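Robotics in Practice, Week 6
Faults, stops and near misses on a two-arm bench
Handout to go with the Thursday lecture, 8/31/23. Notes by Lachlan Ellery

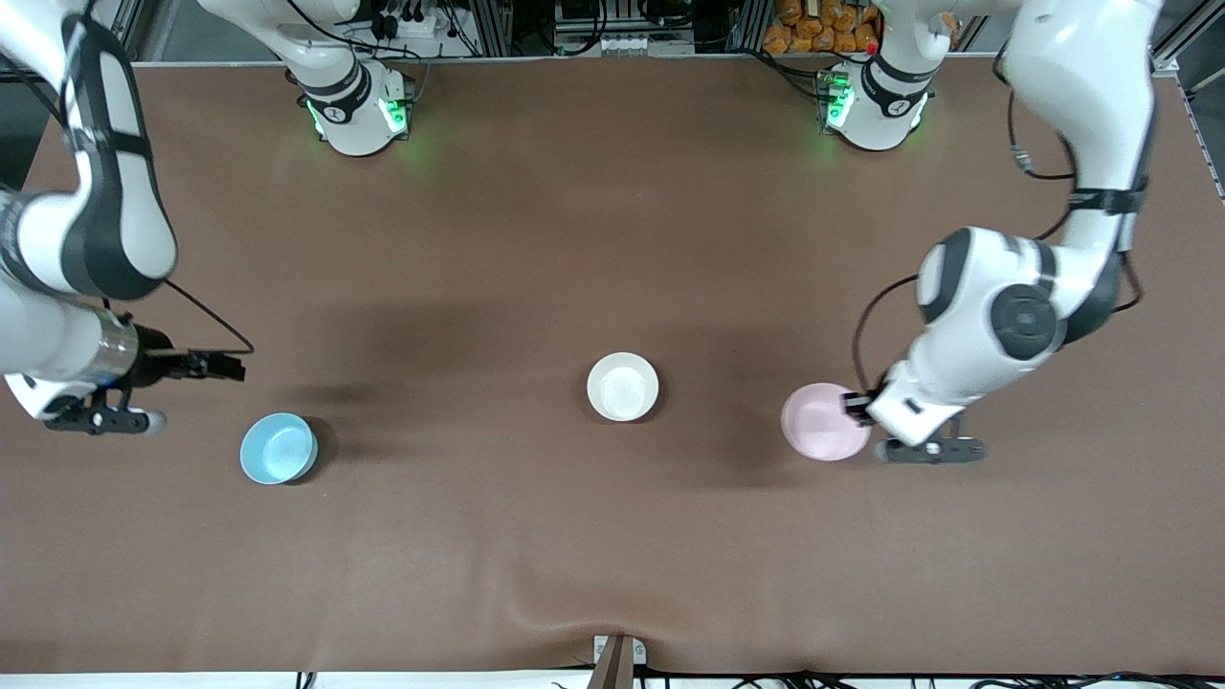
Last week we got through the happy path: both arms home, both arms pick, both arms place, everyone claps. This week is the fun part (I mean it!), where we pull apart a run that went badly and work out why. If you only come to one lecture this term with your laptop shut and a pencil in your hand, please make it this one.

The case is the bowl stacking run from the Redmont teaching bench. Keep your Week 4 notes on grip force handy, we lean on them a fair bit.

What the job was

Three bowls, one pale blue, one white, one pink, spaced across a brown cloth. The program was meant to put the pink bowl into the white one using the left arm, then the blue bowl on top using the right arm. The arms take turns in the middle of the table. We call the middle the shared zone, and only one gripper is allowed in it at a time.

A word on left and right before anyone gets muddled. We name the arms from the robot's side of the table. If you are standing across from the bases, the robot's left arm is on your right. Half the mistakes in last year's lab reports came from this, so write "robot left" and "robot right" in full.

What went wrong

The left gripper closed on the rim of the pink bowl and the controller logged a good grasp. The arm lifted. The bowl tipped, slid out of the fingers and landed on its edge against the white bowl, which moved toward the robot's right. The left arm carried on to its place position with nothing in its fingers, opened, and reported the step complete. The right arm then came in with the blue bowl and pushed it down onto the tilted pink one. The force limit tripped and both arms stopped.

No one was hurt and no hardware was damaged. The pink bowl has a chip in it and is still in service.

The log, tidied up

Step 1: robot left, approach pink. OK
Step 2: robot left, close. OK, grasp flag true
Step 3: robot left, lift. OK
Step 4: robot left, place. OK
Step 5: robot left, clear shared zone. OK
Step 6: robot right, grasp blue. OK
Step 7: robot right, place. FAULT 209, force limit, both arms held

Look at how much "OK" there is above that fault. The bowl was lost in step 3 and the first complaint is in step 7. I love this log, it teaches you more than any clean one I have.

Why did step 2 say OK?

The grasp flag on this bench is set when the fingers stop moving before they are fully shut. Something is between them, so the flag goes true. It stays true until the program tells the gripper to open. It was never checked again after the lift.

Now think about what a rim grasp does. The fingers hold a thin edge at one side, and the weight of the bowl hangs out to the other side, trying to rotate it. A grasp can be firm enough to stop the fingers and still be far too weak to stop the bowl turning. Draw it. Put the weight at the middle of the bowl, put the grip at the rim, and work out the turning effect for the bowl you measured in Week 4.

Why did the stop come so late?

The force limit was set to 100 newtons for both arms, a number left over from an earlier exercise with heavier parts. For bowls on a cloth that is miles too high. Valquíria Mendonça (she runs the Redmont bench, many of you will have her for labs) reran the sequence with a much lower limit and the right arm stopped at first contact with the tilted bowl. Good result, but notice that it still leaves the dropped bowl undetected. A lower limit makes the crash gentler. The cause is upstream.

The cloth

Several of you asked on the forum whether the cloth matters. Yes! A bowl on cloth drags where a bowl on bare table would slide, and a fold can lift one side of it. If the bowl starts out tilted, the rim is at a different height from the one you taught. Smooth the cloth before you teach positions, and again before you run. Check the edges too, where it can catch on whatever is underneath.

After a fault: the bench procedure

1. Leave the arms held. Do not clear the fault from the screen yet.
2. Say "stopped" out loud so your partner hears it.
3. Copy the log before anything else. Clearing the fault wipes the last force reading.
4. Press the emergency stop before anyone reaches over the table. A held arm is still a powered arm.
5. Green lights on a base do not mean it is safe to reach in. Go by the stop button and the screen.
6. Remove the bowls by hand. If one is trapped, call a demonstrator.
7. Check the cables on both arms for snags, especially the loop near each wrist.
8. Reset, then run the whole sequence at slow speed with no bowls.

Step 4 is the one people skip, and I will be watching for it.

To try before the lab

Rewrite the sequence so that the grasp flag is read again after the lift, and decide what the program should do if it comes back false. Opening the gripper where it stands is a poor answer. Have a think about where the other arm is at that moment.

Then find a second way to tell that the bowl is gone, one that doesn't use the fingers at all. Wrist force before and after the lift is a good place to start, but I'd be thrilled to see something odder.

Work in groups of 2. Bring your drawing of the rim grasp on paper, with the turning effect worked out in newton metres. The full unedited log is on the course page under Week 6, and the reading on late detection is chapter 3 of the lab manual. We'll come back to shared zones in October, when both arms get to move at once.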